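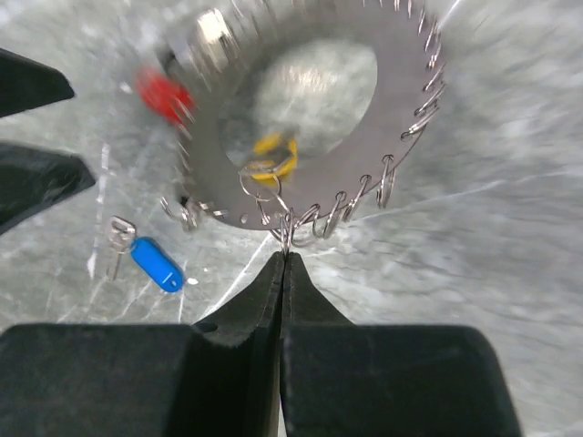

Siham Karaki asked after the last session whether one gloss reading is enough for a brushed surface, or whether it has to be taken both along and across the grain. Both. Brushing leaves fine parallel lines, and light scatters more strongly across them than along them. A single reading taken without noting direction can't be repeated by anyone else.

## Unit 6: Sheen, pattern and visible wear

**Terms**

- *Specular reflection*: light leaves the surface at the same angle it arrived.
- *Diffuse reflection*: light leaves in many directions. Matte finishes are mostly diffuse.
- *Directional finish*: appearance changes when the sample is turned in its own plane.
- *Masking*: a pattern makes damage harder to see without making the surface any tougher.

**Measurement**

Gloss meters work at fixed angles, usually 20, 60 and 85 degrees. Start at 60. If the reading is above 70 units, repeat at 20; if it is below 10, repeat at 85. Wipe the sample and let it dry first. Record the angle, the direction and the mean of three readings. Do not average across directions — report them separately.

**Masking and pattern**

A plain dark surface shows light scratches early. A veined or mottled one hides them, up to the point where the scratch is longer than the typical vein spacing. Inspectors therefore tend to rate patterned samples too high.
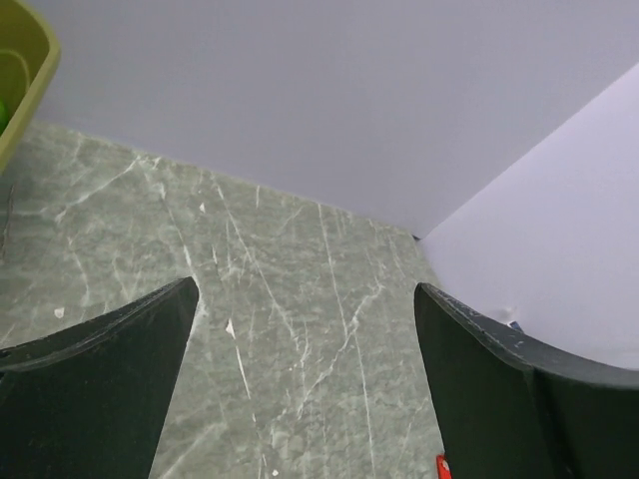 *Fig. 2. Tabletop, gray-green marble pattern.*

The Lirholm exercise shows the size of the effect. Abdelghani Tawfik put 147 panels through a rub test with a limit of 2,000 cycles. The plain panels were called worn much sooner than the patterned ones, although the gloss loss was similar. One patterned panel reached 1,901 cycles before any inspector marked it down. Its gloss had by then fallen by almost half.

**For the worksheet**

1. Explain why gloss loss and visible wear can give different rankings.
2. Sketch the expected readings for a brushed sample turned through 180 degrees in steps of 30.
3. Read the Voyle notes on low-angle lighting, sections 2 and 4 only. Section 3 uses the older scale.

Worksheets go in the Bello folder. Revised December 2023.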